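Home Courses Student Work Library Contact

Small Counters, Many Things: Storage on the Worktop of a Home Kitchen

Project report, Interior and Household Studies
Author: Onni Sjöberg
Supervisor group: Eskola
4 February 2024

1. Background

In my own flat the kitchen counter is the place where everything ends up. Keys, post, bread, the charger of the telephone. When our course asked us to choose one surface in a home and study it, I did not need to think very long. I chose the kitchen worktop, and I wanted to understand which things have a right to live there all the time and which things are only guests.

The project was done under the course theme "Everyday Order". Students could work alone or in pairs, and I worked alone. The report must be readable for people outside our course, so I have tried to use few special terms.

2. Question

My question was simple: how can a worktop hold the things of daily use and still leave a place to cut and prepare food? I limited the work to things that stand on the counter. Cupboards and drawers under it are not part of the study, although of course they influence everything.

3. Method

I used two households, which I call Cilness and Skorno after the streets where they are. In both I asked the people living there to keep a diary of what they took from the counter and what they put back. The diary was a paper sheet fixed on the refrigerator door. Each line had the time, the name of the thing and a short mark for "used" or "only moved". I think the second mark was the most useful part of the whole study, and I added it quite late, after a comment from my group.

Together the sheets gave 972 lines. I typed all of them into a table myself. It took longer than I had planned, mostly because of the handwriting in Skorno.

4. What the diaries showed

In both homes the things fell into groups. The first group is what people take many times a day, such as the cutting board, the paper towel and the wooden spoons. The second group is used at a fixed time. Breakfast cereal, tea and the toaster oven belong here. They are important for a short part of the morning and then they stand still until the next day. The third group is things that are pretty or were a present. A plate in the shape of a fruit is a good example. People do not want to hide it, and I do not think they should.

The "only moved" mark was most common for things that stood in front of other things. In Cilness a low jar was moved each time somebody wanted the spoons behind it. The family had not noticed this before they saw it written on the sheet, and one of them laughed a little when I read it aloud.

The cutting board was a special case. It needs much space when it is in use and almost no space when it stands on its edge. But in both homes it was often left lying flat, also between meals. When I asked why, the answer was that it would be needed again soon. I had expected to recommend that the board be put away, and after the diaries I changed my mind. A board that lies ready is also a kind of reservation. It keeps the middle of the counter free from post and keys.

5. Suggestions

From the diaries I made a small set of rules for arranging a worktop. They were tried in Skorno during the last part of the project.

Tall things go to the back wall or to the end of the counter. The paper towel holder works well at the end, where the hand can reach it from the sink and from the board.

Small packets should have their own box. Tea bags in a carton fall over and spread. If they stand upright in an open box, one can see what is left and take one with a single hand.

A low organizer with a drawer gives two levels on the same piece of counter. The top can carry plates that are used often, or nice to look at, and the drawer takes the small things that have no other home. The drawer must have free space in front of it. This is easy to forget — I forgot it in my first drawing, where the cutting board would have had to be lifted each time.

Jars with dry food can be clear. Then it is seen at once when the granola is finishing.

The top of a toaster oven is not a shelf. In both homes it was used as one, mostly for towels. I suggest a hook on the side of a cupboard.

6. Problems and limits

Two households is a very small material, and both have people who were willing to write on a paper each time they moved a jar. That is perhaps not a normal person. I also know that people tidy more when they are observed. The diary of the first days in Cilness is clearly tidier than the rest, and I kept it in the table but marked it.

7. Further work

If I continue, I would like to compare a counter with a window behind it and a counter with a tiled wall. I would also like to follow one cutting board through a whole February, morning and evening.
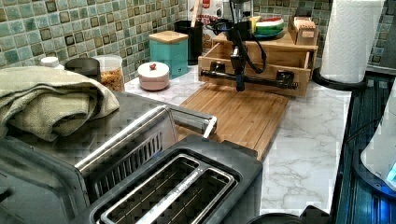 Figure 1. Kitchen worktop with bamboo cutting board, wooden organizer and box of upright paper packets.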